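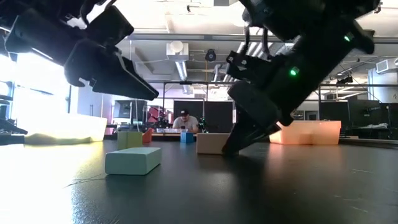 어두운 무광 상판 위에 놓인 크기와 색이 제각각인 블록 일곱 개

살림 노트 > 서재와 작업방 > 헌책 관리

헌책 단편집, 냄새 빼고 책등 살리기

오래된 괴담 단편집을 모으는 사람의 집에서는 괴담보다 무서운 냄새가 난다. 지하실, 젖은 골판지, 누군가의 할아버지 담배. 나는 이 취미를 11월에 시작했는데, 창문을 열기 싫어지는 계절에 곰팡내 나는 물건을 들이기 시작한 판단력에 대해서는 가족이 이미 충분히 말해 주었다.

여기 적는 것은 값나가는 초판본 복원법이 아니다. 헌책방에서 2,000원 주고 산 문고판을 베개 옆에 둘 수 있는 수준으로 만드는 방법이다. 진짜 귀한 책이라면 이 페이지를 닫고 전문가에게 가져가시라. 풀 묻은 손으로는 만지지도 말고.

들어온 날

새로 온 책은 바로 책장에 꽂지 않는다. 지퍼백에 넣어 따로 두고 2주쯤 지켜본다. 먼지다듬이가 기어 나오면 봉투째 냉동실로 보낸다. 공기를 최대한 빼고 밀봉한 다음 한 주 얼리고, 꺼낸 뒤에는 봉투를 열지 말고 하루를 꼬박 기다린다. 성급하게 열면 표면에 물방울이 맺혀서 벌레 대신 얼룩을 얻는다. 만두 옆에 유령 이야기가 들어 있는 것을 본 식구에게 할 설명은 각자 준비할 것.

먼지 털기

책을 꽉 닫아 쥐고 윗면부터 부드러운 붓으로 턴다. 책등 쪽에서 바깥쪽으로. 나는 Brandard 화장붓을 쓰는데 원래 용도로는 털이 너무 빠져서 좌천된 물건이다. 진공청소기를 쓰고 싶으면 흡입구에 스타킹을 씌우고 가장 약하게 돌린다. 물티슈는 금지. 표지가 코팅되어 있어도 금지다. 나는 괜찮을 줄 알고 닦았다가 제목 글자의 절반을 닦아 냈다.

냄새 빼기

뚜껑 있는 플라스틱 상자 바닥에 베이킹소다를 넓은 그릇째 놓고, 그 위에 식힘망을 걸치고, 책을 부채처럼 벌려 세운다. 가루가 종이에 닿으면 안 된다. 상자는 587그램짜리 단편집 세 권이 한꺼번에 서는 크기면 된다. (무게를 왜 쟀느냐면 주방 저울이 옆에 있었다.) 닷새마다 가루를 갈고 책은 앞뒤를 돌려 준다. 담배 냄새는 한 달도 간다. 숯을 써도 되지만 헝겊 주머니에 담아야 한다.

커피 가루를 넣으라는 글도 많이 돈다. 해 봤다. 곰팡내에 커피 냄새가 더해졌고, 책은 망한 카페가 되었다.

떨어진 낱장 붙이기

준비물은 중성 풀, 가는 붓, 유산지, 무거운 것. 풀은 Seko 중성 제본풀을 쓴다. 목공풀은 굳으면 딱딱해져서 책을 펼칠 때 그 옆장까지 데리고 나온다. 투명 테이프는 더 나쁘다. 몇 년 뒤면 누렇게 변하고 끈끈이만 남는다.

낱장 안쪽 모서리에 풀을 아주 가늘게, 폭 1~2밀리 정도로 바른다. 제자리에 밀어 넣고 위아래 끝을 맞춘 다음, 양쪽에 유산지를 한 장씩 끼우고 덮는다. 그 위에 무거운 것을 올려 하룻밤 둔다. 나는 716쪽짜리 요리책을 올린다. 산 뒤로 이 책이 가장 쓸모 있었던 용도다.

붙이기 전에 쪽 번호를 꼭 확인한다. 우리 집에는 282쪽 다음에 279쪽이 오는 단편집이 있고, 죽은 사람이 문을 두드린 다음에 병에 걸린다. 오히려 그편이 더 무섭다는 의견도 있었다.

책등이 기울었을 때

한쪽으로 비스듬해진 책은 반대 방향으로 살살 밀어 네모를 맞춘 뒤 Clekix 북엔드 사이에 꼭 끼워 둔다. 두 주면 문고판은 꽤 돌아온다. 양장본은 잘 안 돌아온다. 손으로 꺾어서 빨리 끝내려는 마음이 들면 차라도 한 잔 마시고 오자. 찻잔은 다른 방에 두고.

보관

직사광선을 피하고 외벽에서 손가락 두 마디쯤 띄운다. 습도는 50퍼센트 안팎이면 무난하다. 책장 칸을 꽉 채우면 꺼낼 때 책등 위쪽이 뜯기므로 한 권 들어갈 틈은 남긴다. 물론 그 틈에는 다음 주에 한 권이 더 들어온다.

제본 모임에서 알게 된 Vidar Sæther는 방습제를 칸마다 넣고 날짜를 적어 둔다. 나도 Howlader 방습제를 같은 식으로 넣어 봤는데 날짜 적은 종이를 책갈피로 써 버렸다. 색이 변하는 제품을 사면 메모가 필요 없다.

덧붙임: 책 사이에서 나온 네잎클로버, 영수증, 남의 연애편지는 빼서 따로 보관한다. 산성 종이는 맞닿은 쪽에 갈색 자국을 남긴다. 편지를 읽을지 말지는 살림의 영역이 아니다. 나는 두 번 읽었다.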